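My Morning With a Robot Hand

Hi again! If you read my last page you know I promised to go and find out how robots pick things up. In April I got my chance, when the robot workshop in Brindley opened its doors to visitors. I put on my comfy shoes and was there by nine in the morning, which is very early for me.

The first person I met was Honeylyn Barredo. She builds robot hands for her job (lucky!), and she let me ask every silly question I had in my notebook. I had a lot of them.

We started with our own hands. Try it with me! Pick up a pencil, very slowly, and watch what happens. Your fingers curl on one side, your thumb comes across from the other side, and the pencil gets squeezed in between. You've done that so many times that you don't think about it anymore. A robot has to have every bit of it worked out.

Then we went over to see the robot itself. Its fingers are pale gray, nearly white, and you can peek through little openings and see the dark parts inside. The tips are black and rounded, and the thumb has a black pad too. There was clear tape stuck to the carpet in the shape of a box, and I kept my toes well away from it!
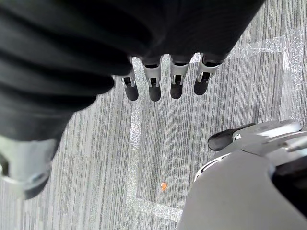
Does a robot hand know how hard to squeeze?

Only if somebody gives it a way to tell. Some robot hands have sensors that measure how hard they're pushing, and a computer uses those numbers to say "a bit more" or "stop there." Other hands check how hard their motors are working. Think about holding an egg and then holding a hammer. You change your squeeze without being told, and a robot needs sensors, a program and plenty of practice to do the same.

Practice was the part that surprised me most. Tanvir Bhattacharjee keeps the workshop's logbook, and he showed me that they had written down 3,074 tries at picking things up. On one page there were 40 tries in a row with the same small block! I asked if he ever got bored and he said yes, on that page.

I also learned why people draw or tape shapes on a floor near a robot. A shape can show where things should go, so each try can begin from the same place. You do something like it when you stand behind the line to throw a beanbag.

If you want to be a robot at home, put on a pair of thick winter gloves and try to pick up a coin from the table. Then try a sock. I got the sock right away, and the coin took me until lunch!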